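Garau – LÉEME del conjunto de datos

Versión del documento: marzo
Mantenimiento: Pirjo Heiskanen

Qué es

¡Bienvenida, bienvenido a Garau! Es una colección de secuencias cortas sobre algo que nos encanta: ordenar la mesa de un taller doméstico. Cables que se enrollan, conectores que vuelven a su bandeja, tapas, rejillas, piezas redondas que nunca encajan en ningún cajón. Empezamos con el rincón de electrónica de Vukmont y nos gustó tanto que seguimos con el resto de la sala.

Contenido

La colección reúne 900 secuencias. De ellas, 500 corresponden a recoger y clasificar piezas pequeñas, y las demás a guardar herramientas y despejar la superficie de trabajo. Cada secuencia dura aproximadamente 60 segundos y lleva una nota breve, escrita a mano, con la tarea y los objetos principales.
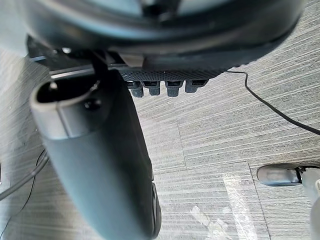

Las piezas pequeñas son la parte más agradecida de anotar. Usamos 20 categorías (conector, cable, tornillo, rejilla, tapa, bandeja y unas cuantas más) y dejamos «otros» para lo que de verdad no tiene nombre – en un taller siempre aparece algo así. Si dos piezas iguales están juntas, se anotan por separado. Si una queda en sombra o tapada a medias, se anota igualmente y se marca como «parcial».

Estructura

secuencias/ : los vídeos, una carpeta por tarea
notas/ : un archivo de texto por secuencia
categorias.txt : la lista completa, con sinónimos

La carpeta Ung contiene las tareas con cables y la carpeta Wosa, las de cajones y estantes. Los nombres vienen de las dos mesas y ya no hay quien los cambie.

Limitaciones

Casi todo el material es oscuro sobre oscuro: mucho plástico negro, mucho gris. Las categorías «tapa» y «bandeja» se confunden en algunas notas antiguas y las estamos revisando.

Contribuir

¡Nos hace muchísima ilusión recibir correcciones! Indica la carpeta, el número de secuencia y el cambio propuesto. Para categorías nuevas, escribe antes a Pirjo.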